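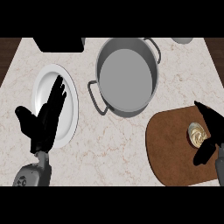

Moved house on Saturday and I'm typing this sitting on the floor of the new place in Orkville because the chairs are still on the truck. Long story. The removalists double booked, so half our stuff is in a shed at Bavley until who knows when. Zoi reckons Wednesday. I reckon August. The old rental had that orange laminate bench with the burn mark and I've spent weeks looking at stone for the new kitchen, pale cream marble with faint rusty veins running through it, dark brown wood beside it, that sort of thing. Then I got the quote. 3407 dollars before they even take the old one out. So no. Laminate again.

Anyway, moving. Things I'd do differently:

- label the boxes on the SIDE. Not the top. You stack them and then you can't read anything
- keep the kettle with you
- don't let Gráinne pack the bathroom (love you Gráinne but why was the toothpaste in with the curtain rods)

The bond clean was the worst part. Five hours on the oven and the agent still came back wanting 800 for "carpets". We don't have carpets! One rug. Mine. Have written a very polite email and a second not so polite one that Zoi wouldn't let me send.

Neighbours seem nice so far. Fionnuala from over the fence brought a lemon cake and told us which bin goes out when, which I've allready forgotten. There's a bus at the end of the street and a park with a proper hill, dog is beside himself.

No internet till Thursday so this is going up off my phone, sorry if the formating is cactus. If anyone local has a spare mattress, even a single, text me. My back is not going to cope with another night on the camping mat.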